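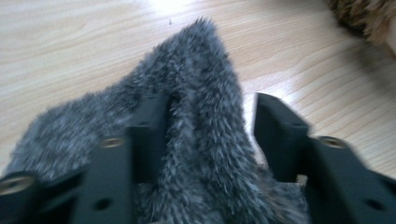 A recount and an election contest are two different proceedings, and students mix them up every term. A recount asks one thing only: were the ballots that were accepted added up correctly? A contest asks whether the right ballots were accepted in the first place, and whether anything else went wrong that could have changed the result. Keep the two apart in your notes. In a recount the official looks at a ballot and has to put it in a pile, and some marks don't sort easily. Think of gray fur mottled from charcoal to silver-white. You can call the whole thing gray and be right, but if a rule makes you say "dark" or "light," two careful people will answer differently. Voter intent standards exist for that reason. They tell the counter which features of a mark matter and which to ignore.

Terms for this week

Canvass: the official process of checking and adding up the returns before certification. It happens in every election, close or not.

Certification: the formal act of declaring the canvassed result. In most systems the deadline to file a contest runs from this date, so write it down first when you read a case.

Margin: the difference between the top two candidates. Check whether the statute measures it in votes or as a percentage, and whether the percentage is of all ballots cast or only of votes in that race.

Undervote: a ballot with fewer choices marked in a race than the voter was allowed to make. A blank race is an undervote. It may be deliberate.

Overvote: a ballot with more choices marked than allowed. The race is normally not counted unless intent is clear under the local standard.

The Trestdale problem

We will use the same set of facts for the next two meetings. Trestdale elects its council by district. In the Bitby district the certified result was Restrepo 688, Skindberg 636, a margin of 52 votes. Skindberg asks for a recount and files a contest on the same day. The petition claims that 100 mail ballots were rejected for signature problems without notice to the voters, and that 3 ballots were counted for Restrepo although both names were marked.

Work through it in this order.

1. Which claims belong in the recount? The 3 double-marked ballots do, if the local rules let the recount board review overvotes. The rejected mail ballots were never in the count, so a plain recount can't reach them.

2. Could the claims change the result? Taking 3 votes away from Restrepo leaves a margin of 49. The mail ballots are enough in number to matter, but only if they split heavily one way. Many courts ask whether the disputed ballots outnumber the margin. Others want evidence of how those voters would have voted. Know which test you are applying before you write anything -- the answer depends on it.

3. What is the remedy? If the ballots are still sealed and the voters can be identified, a court may order notice and a chance to fix the signature. If they can't be traced, the choices are to let the result stand or to order a new election in the district. Courts are slow to do the second.

A common mistake in last year's papers was to argue that the notice failure was serious and stop there. A serious error and an error that affected the outcome are separate findings. You need a paragraph on each.

For next meeting

Bring one page on question 2, taking Skindberg's side or Restrepo's. State the test in your first sentence. Do not argue the remedy yet. If you were absent in July for the session on provisional ballots, read those notes first, as the cure procedure is explained there and I won't repeat it.

Homa Zarei
Thursday, August 1, 2024

Contact the instructor | © 2024 Homa Zarei. Course use only. | Back to top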